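Bronix Drop-Side Trailer Kit, 2-Axle, 1:16

Item 241. Building brick set, compatible with standard 8 mm stud pitch.

Overview

The Bronix drop-side trailer is a brick-built model of a two-axle flatbed farm trailer with folding side panels. It is designed to couple to any 1:16 tractor or truck that has a Technic-style pin hitch mounted between 2 and 3 studs above the ground. The kit contains the trailer only. The towing vehicle, motor, battery box and remote are not included.

The chassis is a ladder frame built from liftarms, with crossmembers pinned at both ends. The front axle is carried on a turntable and steers with the drawbar. The rear axle is fixed. Both axles run on plain pins, and there are no bearings to fit. Side panels hinge at the lower edge of the bed and are held upright by friction clips at the corner posts.

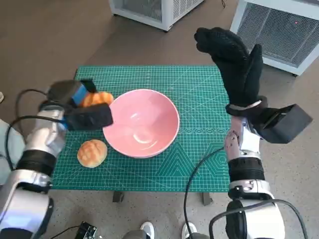

The bed is one stud narrower than the bed of the earlier Bronix single-axle trailer. The change was made so that the side panels fold down fully without touching the tires. As a result, panels from the single-axle trailer do not fit this kit, and panels from this kit leave a gap of one stud if used on the older model.

Contents

Chassis parts in dark gray
Bed plates in tan
Side, front and tail panels in red, with a spare pair of hinge plates
Four wheels with rubber tires, pre-fitted
Drawbar with pin hitch
Turntable, two halves, to be pressed together during assembly
Printed instruction booklet
Sticker sheet with reflectors and two license plates, one blank

Parts are packed in numbered bags that follow the booklet. Bag 3 contains the turntable halves and the longer axles. Small pins are duplicated in each bag. A few will be left over when the model is finished.

Compatibility

The hitch fits the Negash tractor and the Negash flatbed truck without changes. On the Utmont forestry tractor the rear counterweight must be moved forward by one hole, otherwise the drawbar strikes it in tight turns. The Utmont crawler has a fixed tow point that sits too low, and the trailer will run nose down. An adapter plate for the crawler is listed under Accessories.

Most builders who design their own tractors will find that a hitch on the centerline with at least two studs of clearance behind the rear tires is sufficient. If the tractor uses dual rear wheels, use the long drawbar.

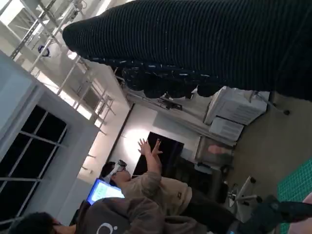 Page last changed: 7 June 2023

Load and towing

The bed is rated for 1000 g, evenly distributed. Above this figure the crossmembers begin to flex and the plates can lift at the seams. Heavy single items such as battery packs should be placed over the rear axle. A load carried entirely ahead of the turntable will reduce steering travel and may unseat the upper turntable half.

For motorized towing, a single large motor with a 3:1 reduction is enough on a hard floor. On low carpet the front axle drags when the trailer is loaded, and a slower ratio is recommended. The trailer can be reversed, but the turntable has no lock. With a short-wheelbase tractor the drawbar will fold quickly, so reversing should be done in small corrections.

The tires are a soft compound and will pick up dust. They can be removed and washed in lukewarm water with dish soap. Do not use solvent cleaners on the tires or on the printed parts.

Assembly notes

The booklet is correct for current stock, with the following additions.

Build the ladder frame on a flat surface and check that all four corners touch before adding the bed plates. A twisted frame is difficult to correct later.

Press the turntable halves together before installing the lower half in the frame. The booklet shows these steps in the opposite order. Either order works, but pressing the halves together in place puts strain on the front crossmember.

Leave the pins at the drawbar end uncapped until the trailer has been coupled once and the height checked.
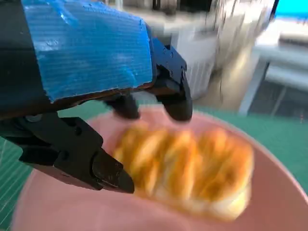 Fit the side panels last. The friction clips are tight when new and loosen slightly after the panels have been opened and closed a few times. If a clip remains too stiff, rotate it by a quarter turn in the post and seat it again.

Apply the reflector stickers before the tail panel is hinged on. Access to the lower corners is limited once it is in place.

Accessories

Long drawbar, adds two studs of length, for tractors with dual rear wheels
Low hitch adapter plate for the Utmont crawler
Extension panels, raise the sides by 3 studs, for silage or wood chip loads
Replacement tires, sold in pairs
Bale load, brick-built, six bales with a net

Extension panels use the existing corner posts. With the extensions fitted the sides cannot be folded down individually and have to be lifted off. The bale load fits the standard bed only.

Color options

The kit is supplied with red panels. A version with green panels is planned for August. Part numbers for the panels will differ but all dimensions stay the same, and the two colors can be mixed on one trailer.

Spare parts

Individual parts can be ordered using the element number in the back of the booklet. Turntable halves are supplied only as a matched pair. State the item number and the bag number with the order, as the shorter axles in bag 2 and the longer axles in bag 3 look similar in the parts list.

Missing parts are replaced free of charge when the packing slip number is given. The slip is inside the lid of the box.

Shipping

Orders ship from the Trirnstead warehouse in a plain outer carton. The kit box measures slightly more than the maximum for letterbox delivery and is sent as a parcel. Accessories ordered alone are sent in a padded envelope, except the bale load, which requires a small carton.

Unopened kits can be returned in the original box. Kits with opened bags are accepted only if a part is defective.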